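Aprender a programar cuando ya se ha cenado

En la escuela nocturna Andelar, el primer ejercicio del curso se hace con lápiz. Hay que escribir las instrucciones para preparar un café y entregarle la hoja al compañero de al lado, que las seguirá al pie de la letra y con toda la mala intención de que sea capaz. Si uno ha olvidado decir que se abra el bote, el bote se queda cerrado. Veerle Van Dijk lleva años empezando así y todavía se ríe, sobre todo cuando alguien protesta porque "eso se sobreentiende".

– Ahí los tengo ya – me cuenta mientras busca las llaves del aula en un bolso enorme –. Quien se enfada con el bote del café va a ser buen alumno, porque le importa.

Van Dijk enseña programación a adultos que trabajan durante el día. Entran cuando en la planta baja están apagando las luces de secretaría y salen con el tiempo justo para el último autobús, con los apuntes bajo el brazo y a menudo con la discusión a medias. Este curso son 18 en el grupo inicial, y entre ellos hay una enfermera, un tapicero, una pareja que lleva una papelería y una antigua profesora de latín que encuentra parecidos entre las declinaciones y los tipos de datos (los explica con tanto entusiasmo que a veces se le va la clase en ello, y a los demás no parece molestarles).

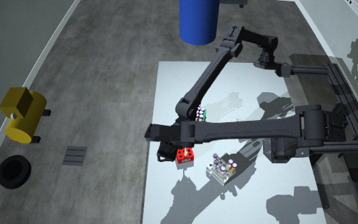

Un brazo robótico sobre una gradilla con tubos de ensayo, en un entorno simulado.

La escuela nació de una queja. Jana Reuter, que hoy la dirige, trabajaba entonces en la oficina de matrículas de una academia de informática y le tocaba decir que no a mucha gente: el horario era de mañana, los grupos se llenaban de chavales recién salidos del instituto y quien preguntaba por un turno de noche se marchaba con un folleto. Reuter empezó a apuntar los nombres en una libreta de tapas verdes, sin saber muy bien para qué. Cuando juntó casi 200 se fue a ver al dueño de un edificio medio vacío y le pidió el segundo piso.

La libreta sigue en su despacho, en la balda de los diccionarios. Me la deja hojear. Junto a algunos nombres hay un horario imposible, junto a otros una frase corta: "volver a llamar", "le da vergüenza", "pregunta si hace falta inglés". A esa última pregunta Reuter contesta hoy lo mismo que contestaba entonces, que ayuda mucho y que también se aprende por el camino, y que en la biblioteca de la escuela hay glosarios hechos por los propios alumnos, bastante mejores que los que se compran.

Equivocarse delante de otros

Me siento una noche en la última fila. El tema son los bucles y la clase va despacio, con un ritmo que al principio me desconcierta y que al rato agradezco. Van Dijk escribe un programa con un fallo y espera. Espera mucho. Alguien tose, alguien se levanta a abrir la ventana, y por fin una voz desde el radiador dice que aquello no se va a parar nunca. "¿Y por qué no?", pregunta ella, y ahí se van veinte minutos larguísimos y divertidos.

Su-bin Han, que trabaja en una panadería y llega a clase habiendo madrugado más que todos los demás juntos, me explica que lo que más le costó fue perderle el miedo a los mensajes de error. Los leía como una bronca. Ahora los lee en voz alta, con una entonación de locutora que le ha contagiado a medio grupo, y luego los copia en una hoja con la solución al lado. Tiene una carpeta llena y la presta, aunque pide que se la devuelvan en el mismo orden.

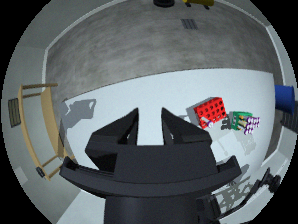 Pinza robótica abierta ante la mesa de trabajo, en una imagen generada por ordenador.

Para las prácticas se usa Clovetik, una plataforma que corrige los ejercicios en el momento y que despierta sentimientos encontrados. A Han le gusta porque puede practicar en el obrador mientras sube la masa. A Young-sook Joo, la profesora de latín, le parece seca.

– Me dice "incorrecto" y se queda tan ancha – se queja –. Yo a mis alumnos les ponía por lo menos una flechita.

Van Dijk les da la razón a las dos. Deja que la máquina corrija los ejercicios cortos y se lleva a casa los largos, impresos, para devolverlos llenos de flechitas. Los comentarios son famosos en la escuela. En el de Joo de la semana pasada ponía que la función estaba muy bien y que el nombre de la variable, siendo precioso, no cabía en la línea.

Conviene contar también lo que no marcha. Hay gente que lo deja, y Reuter no lo esconde. Un cambio de turno, un niño con fiebre, una mudanza, o sencillamente el cansancio, que a esas horas pesa lo suyo. Durante un tiempo la escuela mandaba correos animando a volver y casi siempre quedaban sin respuesta, así que ahora llama Reuter por teléfono, sin guion, y pregunta qué tal. Algunos vuelven al curso siguiente y retoman la lección donde la habían dejado. Otros se quedan charlando un buen rato y no vuelven, y ella dice que esas llamadas también le gusta hacerlas.

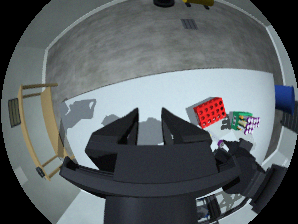 Los proyectos de mayo

El curso termina con un proyecto propio, que se presenta en mayo ante los compañeros y quien quiera acercarse. Se trabaja en equipos de 2 y la única condición es que el programa le sirva a alguien con nombre y apellidos. La pareja de la papelería, cómo no, va junta, y está preparando un avisador para los encargos de libros de texto. El tapicero quiere calcular metros de tela sin que le sobre un retal, asunto que parece sencillo hasta que se pone a hablar de los estampados y del sentido del dibujo. Han y Joo han formado el equipo más comentado del año: una agenda para la panadería que reparte las hornadas según los pedidos y saluda cada mañana con un refrán latino.

– Lo del refrán lo negociamos – aclara Han –. Ella quería uno por hornada.

I-seul Seok, que pasó por estas aulas y hoy programa en Drerkard, vuelve los días de presentación para hacer preguntas desde el público. Las prepara con cariño y sin piedad. Le pregunta a cada equipo qué pasa si el usuario escribe una letra donde se esperaba un número, y a estas alturas todos lo saben y lo llevan ensayado, lo cual no impide que siempre haya algún programa que se venga abajo entre aplausos. El suyo se cayó en su día, y lo cuenta sin que haga falta insistirle.

Antes de irme pregunto por la matrícula del curso que viene. Reuter me dice que hay 6 plazas apalabradas, todas de familiares o vecinos de los alumnos de ahora, y que el resto se abrirá después de las presentaciones. Mientras hablamos suena el teléfono. Es alguien que quiere saber si hace falta inglés, y ella se sienta, acerca la silla a la mesa y abre la libreta verde por una página en blanco.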